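Wistthorpe desk fan, three months on

I bought the Wistthorpe in November for a west-facing home office in Trususdale. It has 15 speeds, and I use four of them. The low ones are quiet enough for phone calls.
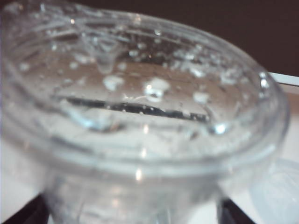 The timer is the weak point — it resets to an hour every time you switch off at the wall. Linnea Isaksson has the older model and hers remembers the setting. 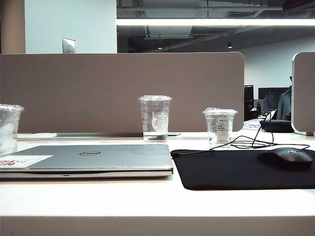 Cleaning

The grille comes off with one screw. I wipe the blades every Wednesday and the grey colour hasn't yellowed. Replacement filters are $56, too dear for what they are.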